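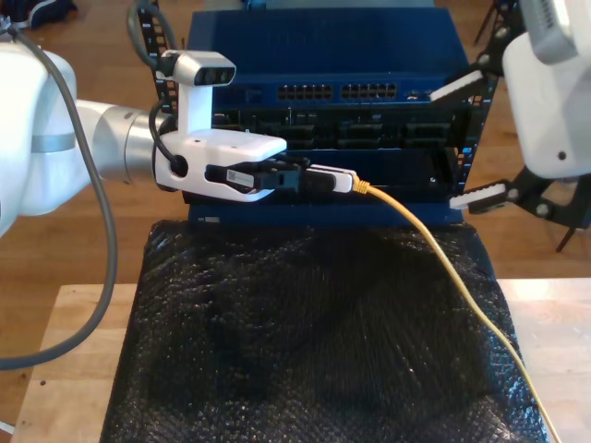
Figura 2. Los dos brazos ante el equipo de red, con el conector del cable amarillo en la pinza izquierda.

Sección 3. Grabar demostraciones de conexión de cables

Vale, si has llegado hasta aquí ya tienes los brazos calibrados y el programa de grabación (Dokitz, lo instalamos en la sección anterior) arranca sin quejarse. Ahora viene lo que más me gusta y también lo que más paciencia pide: sentarse a teleoperar y grabar ejemplos, uno detrás de otro, para que el modelo aprenda a meter un conector Ethernet en su sitio.

Escribo esto tal como lo hacemos en el laboratorio de Inemham, con nuestras manías incluidas. Si tu montaje es distinto, cambia lo que haga falta, pero apúntalo en la ficha de la tarea, que luego hay que leerla.

3.1 Preparar la mesa

1. Extiende la alfombrilla negra de burbujas sobre la mesa. No hace falta que quede lisa como un espejo; a nosotros las arrugas nos vienen bien, porque el modelo ve un fondo un poco diferente de vez en cuando. Eso sí, que no haya un pliegue justo donde apoya el equipo.

2. Coloca el equipo de red de frente a los brazos, con los puertos hacia ti. Comprueba que está apagado y desenchufado.

3. Empuja un poco el equipo con la mano. Si se mueve, vuelve a sujetarlo. Parece una tontería, pero perdí una tarde entera de grabaciones porque la caja se iba desplazando con cada intento y yo ni me enteraba.

4. Deja el cable con holgura hacia el borde delantero de la mesa. Si está tirante, tira de la pinza y acabas enseñándole al modelo a pelearse con el cable.

Precaución: revisa también los cables de los propios brazos. El que baja por el lateral necesita su bucle bien amplio, y el de la cámara de muñeca no debe rozar los dedos de la pinza en ninguna postura. Mueve cada articulación despacito antes de la primera toma y mira, mira mucho.

3.2 Comprobar las cámaras

5. Abre la vista en directo de Dokitz. La cámara de muñeca del brazo izquierdo tiene que ver a la vez la punta del conector y la zona de destino. Si solo ve una de las dos cosas, corrige el soporte ahora, que después de la toma 40 da mucha rabia.

6. Haz lo mismo con la cámara del brazo derecho.

7. Guarda una imagen de referencia. Al volver de comer (o al día siguiente) compárala con la vista en directo antes de seguir grabando.

Nota: no cambies las luces a mitad de sesión. Si quieres variar la iluminación - y conviene hacerlo - empieza una sesión nueva y ponlo en la ficha.

3.3 Grabar una demostración

8. Lleva los dos brazos a la posición de inicio y espera a que se queden quietos.

9. Pulsa Grabar. El contador de la esquina se pone a correr.

10. Coge el conector con la pinza izquierda. Los dedos agarran el cuerpo, nunca la funda ni el cable. Procura que el conector sobresalga lo suficiente para que los dedos no choquen con el chasis.

11. Acerca la pinza derecha al costado del equipo y déjala de apoyo. Acércala sin empujar: queremos que estabilice la caja, no que la arrastre por media mesa.

12. Avanza con el brazo izquierdo hasta quedarte delante de la ranura y para un instante. Esa pausa pequeñita ayuda muchísimo después, al separar la aproximación de la inserción.

13. Inserta en línea recta. Si notas resistencia, retrocede un poco, corrige el ángulo y vuelve a probar. ¡No corrijas empujando de lado!

14. Abre los dedos, retira la pinza hacia atrás y vuelve a la posición de inicio.

15. Pulsa Parar y marca el resultado: conseguido, conseguido con corrección o fallido.

Precaución: con los brazos activos, las manos fuera de la mesa. Si se cae el conector, primero pausa, luego lo recoges. Y la parada de emergencia siempre al alcance, no debajo de la libreta (sí, me ha pasado).

3.4 Qué hacer con las tomas feas

No las borres. De verdad, yo al principio las borraba todas y Lajos Halász, que entrena los modelos, casi me quita el acceso. Un intento con un choque leve y una buena corrección enseña cosas que una toma perfecta no enseña. Las fallidas también se guardan, en su carpeta aparte.

Solo se descartan estas:

- Tomas en las que una cámara se congeló o perdió imágenes.
- Tomas en las que alguien metió la mano.
- Tomas en las que el equipo se desplazó de su sitio.

3.5 Cuántas y en qué orden

Para una primera prueba nos propusimos 113 tomas válidas con el equipo en la misma posición. Con eso se ve si el modelo pilla la idea. El conjunto completo de la tarea tiene 503, y ahí ya vamos girando un poco la caja y cambiando el punto de partida del conector.

16. Cambia una sola cosa por bloque. Si mueves la caja, deja el cable como estaba.

17. Descansa entre bloques. Se nota en los datos cuando quien teleopera está cansado: los movimientos salen bruscos y las pausas desaparecen.

18. Al cerrar la sesión, rellena la ficha con la tarea, el operador, la posición del equipo y cualquier rareza. Luego sube la carpeta al servidor Pollden y espera a que termine la verificación antes de apagar nada.

Nota: si la verificación da error de sincronización, no vuelvas a subirlo todo. Apunta el número de toma y pásaselo a Myrtle Lindqvist, que tiene un script para realinear los tiempos y normalmente la recupera.

Última revisión de esta sección: 2022-01-12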